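4.2 Tray assembly from mixed stock

Wiping and folding involve one object at a time, and the results in Section 4.1 say little about work where the next item differs from the last. For that reason we added a second chore, taken from the morning routine of a small snack counter. The worker is given a short order and puts the items on a serving tray. A new employee can usually do this after being shown once. We wanted to know how much of it a two-arm system can do without help.

The task has two parts. In the first, the arm must find the item and get a hold on it. In the second, it must carry the item to the tray and set it down without pushing anything else out of place. We scored the parts separately. An order was marked complete only if every item on it reached the tray and no person touched the table. Napaporn Siriwan wrote the orders and did not take part in the scoring.
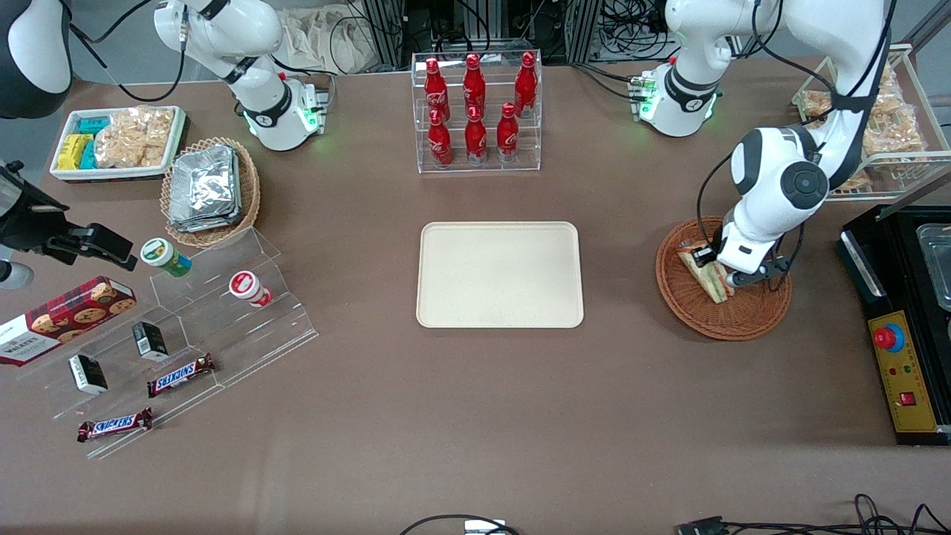

Figure 3. Tray assembly workspace. One gripper holds a sandwich in the wicker basket; the serving tray is at the center of the table. Bottles, packaged snacks and foil-wrapped packets are set out for picking.

Stock was laid out as a shopkeeper might lay it out, and we made no attempt to space it for the convenience of the arms. This matters more than it may seem. In the earlier Sorkora trials, each item had its own marked position, and the reported success rates depend on that. A counter in daily use does not stay in order. Packets slide against each other, boxes get turned, and items are put back on the wrong shelf.

We ran 23 orders. The system completed 9 of them with no help. In another 9, it got at least one item to the tray but left the order unfinished. The rest ended before anything was placed.

Rigid items gave the least trouble. Bottles have a regular shape and can be held firmly, and most failures with them came from the approach path, where the wrist passed too close to a neighboring bottle. Soft items were harder. A sandwich has to be held tightly enough to lift and loosely enough to keep its filling in, and the right amount of force changes from one sandwich to the next. The controller, a modified version of the Jendar grasp planner, does not estimate softness before contact. Thin packets lying in a pile were the worst case. The gripper often closed on two at once, and the system had no check for this.

Speed is a separate question. Margaux Guillot timed two experienced counter workers on the same orders, and both finished every order well ahead of the arms. We do not think the gap can be closed by moving the arms faster, as much of the lost time was spent on repeated grasp attempts.

On this evidence, the system could restock bottles under supervision but could not be left to fill orders alone. Section 4.3 repeats the task with the packets stood on end.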